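In praise of the small metal ring

My grandmother kept a jam jar of them on the windowsill, and as a kid I thought they were treasure. Key rings, curtain rings, jump rings from broken necklaces, one heavy brass thing off a harness. You could tip the whole jar out on the table and sort it for an afternoon. I still have the jar, and I still tip it out!

I bring this up because I have spent most of April thinking about rings, and I've come around to the view that a plain ring is the best small object people have ever made. Better than the button. Better than the paper clip, which I also love, and which Gaspard Baudry defended in these pages last fall with more heat than I expected from him.

Consider what a ring asks of you. It has no top and no front. You can pick it up any way it happens to be lying and it's already the right way around. Hang it on a hook or a bit of wire and it settles at the lowest point by itself and stays there, swinging a little if you breathe on it. A washer will do this too, grudgingly, but a washer always looks as if it would rather be lying down.
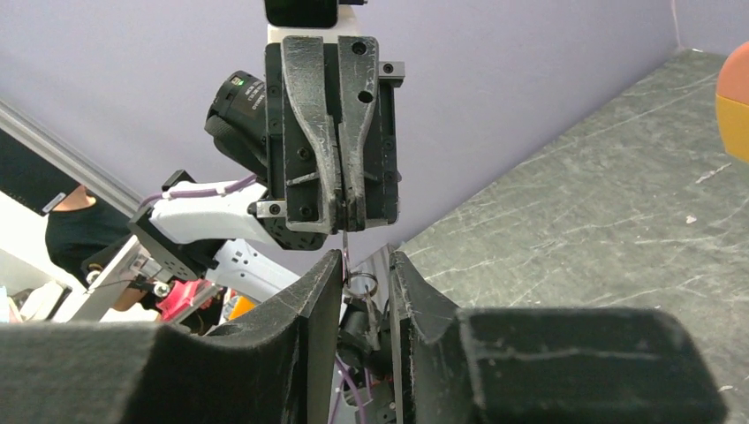

Small Objects Club -- members' pages

A ring hanging near the end of a thin wire is a lovely thing to look at, and I mean that. Your eye goes down the line and stops at the little circle. Plumb bobs get all the admiration, and window blinds still finish in a lump of plastic, when a small metal ring would look so much better and give your finger somewhere to go.

Then there's the pleasure of threading one. Loan Phan brought a bag of 24 to our Tuesday evening and had us put them on a cord with our eyes shut. I was terrible at it. Yolanda Ospina did all of hers before I'd managed 6, and she was talking the entire time (mostly about her new gutters). What struck me is how much you find out through your fingertips: which side of the hole you're on, whether the cord has gone in or only slid past the rim. There's a tiny drag, and then there's none, and it's on. I could do that all evening, and did.

Colette Collet says I'm being sentimental and that the ring only seems perfect to people who've never had to find one on a carpet. Fair enough. They roll, and they roll far. I lost one under the radiator that I'm sure is still down there. But a thing that gets away from you that cheerfully has some life in it, and I'd still take the crawling around over a drawer full of square things that stay put.

My one real complaint is with split rings, the kind that wreck your thumbnail. Bronisława Pietrzak opens hers with a staple remover, and that works beautifully. A closed ring, though -- solid all the way around, no seam you can catch -- is the one I'd put on a pedestal. Or on a wire.

If you have a jar somewhere, bring it next time. I'll bring my grandmother's, and the brass one can go around the table. It's heavier than you'd think.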